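Wires, baskets and a good deal of patience: news from the Langat bench

Those of you who came to the open evening in November will remember the wood-lined booth at the far end of the Tadov workshop, and a fair few of you have written in since to ask what goes on in there all day. It has been busy, I'm pleased to say! The Langat project is now well into its wiring stage, and I thought it was high time I gave it a proper corner of the newsletter.

The short version is that we are gathering examples. Somebody guides the two arms through a small job, the whole thing is recorded, and then the job is done again with everything lying a little differently. Each complete go is what we call an episode, and the episodes are what the learning system will be trained on. We chose thin wires sorted between baskets, which sounds a very modest thing to ask of a pair of robot arms until you have tried it yourself.

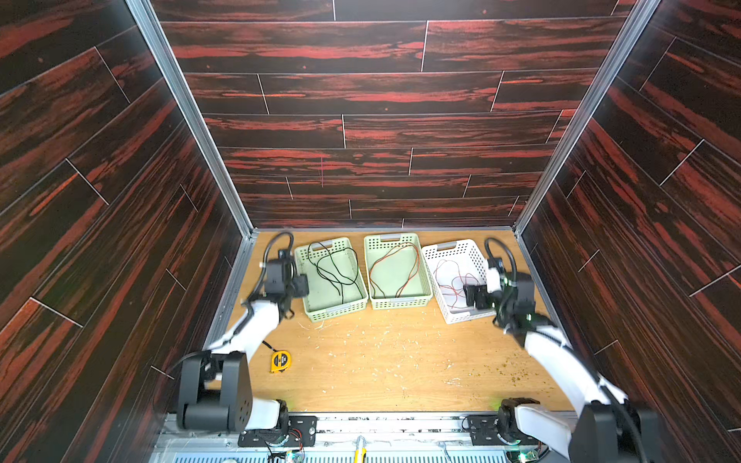 3 min read

Wire is awkward stuff. A block or a cup stays more or less the shape you left it, but a wire springs and curls and catches on its neighbours, and if it lands in a basket with slots in the sides (ours are full of slots) an end will find its way through one of them sooner or later. We did talk about swapping to solid tubs. In the end we kept the baskets, as the people at Nekier who will be using the trained system have perforated ones all along their own benches, and it seemed a bit unkind to teach it in easier surroundings than it will meet later on.

Our target for this stage is 200 finished episodes, and we passed 80 just before this issue went off for layout – a little behind where I had hoped to be, but they are good ones. The early batch was rather tidy. Everyone, me included, was picking the wires up by the middle in the same careful fashion, and when we played the recordings back they looked very nearly like one recording. So now whoever is at the controls is asked to vary the approach: sometimes from the end, sometimes with one arm holding the basket steady, sometimes starting from a proper muddle.

We also keep the clumsy ones, provided the operator recovers. If a wire slips and is picked up again, that goes in with a note beside it. If it ends up somewhere the arms can't reach, the episode is stopped and marked as unfinished, and those are stored separately in case Rerby wants them for the work on spotting mistakes, which I shall try to cover another time.

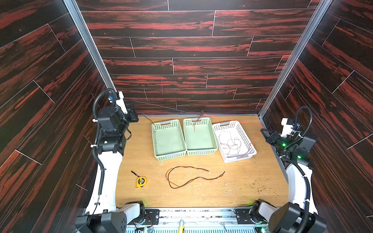 The booth in use: three baskets along the back, with a twisted black and orange wire out on the floor.

Several readers asked whether we sweep up between goes. Not every time, no. A bench with a few shavings on it is much more like the places these arms will end up working in, and we would like the system to have seen a few. The lights, on the other hand, we are quite fussy about, and the blinds stay down from the first episode of the day to the last.

One change you may notice if you drop by is that sessions are shorter now. We used to carry on right through until lunch, and you could tell from the recordings, with the movements getting hastier and the grips a bit careless towards the end. Now there are 2 operators to a session, swapping over whenever either of them fancies a rest, and the kettle has been moved a good deal closer to the controls.

If you would like a turn, we'd be very glad to have you. You don't need any experience with robots, just steady hands and an hour or so to spare, and the first few goes are only for practice and aren't kept. Put your name on the sheet by the Tadov front desk, or reply to this newsletter and we'll find you a slot. Mornings fill up quickly, but there is usually room after three o'clock.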